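Tuesday, November 17, 2020
Posted by Clider Service Desk

Ticket 1215: hazard allowance missing from November payroll run
Status: open, workaround in place

1. Report
Drullell payroll office reports that staff on the hazard allowance list received basic pay only. Long service pay was calculated correctly. The affected group is up to 100 employees, all in pay band 2. No error was shown on screen when the run was closed.

2. Checks made
Gramar export file opened and compared with the February file. Column order is the same. The allowance code is present on every affected record, but the entitlement end date is blank. In February the field held the end of the financial year.

Manninen rules table checked next. The rule for hazard allowance treats a blank end date as expired. The rule for long service pay treats it as open-ended, so those payments went through.

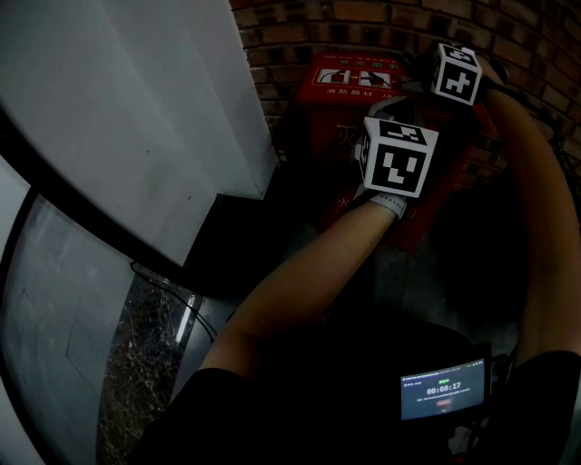
3. Cause
The export template was changed when the new duty categories were loaded. The end date is now taken from the posting order, and standing posts have no posting order. The legal basis for the allowance has not changed and no employee has lost entitlement.

4. Workaround
Enter the end date by hand in the entitlement screen, save, then run a supplementary payment for band 2 only. Do not reopen the main run. Reopening it will recalculate tax and pension deductions for all bands.

5. Outstanding
Template correction passed to Clider development. Drullell to confirm whether arrears should appear as a separate line on the payslip. Test run on two records matched the manual calculation. Ticket stays open until the corrected template is loaded.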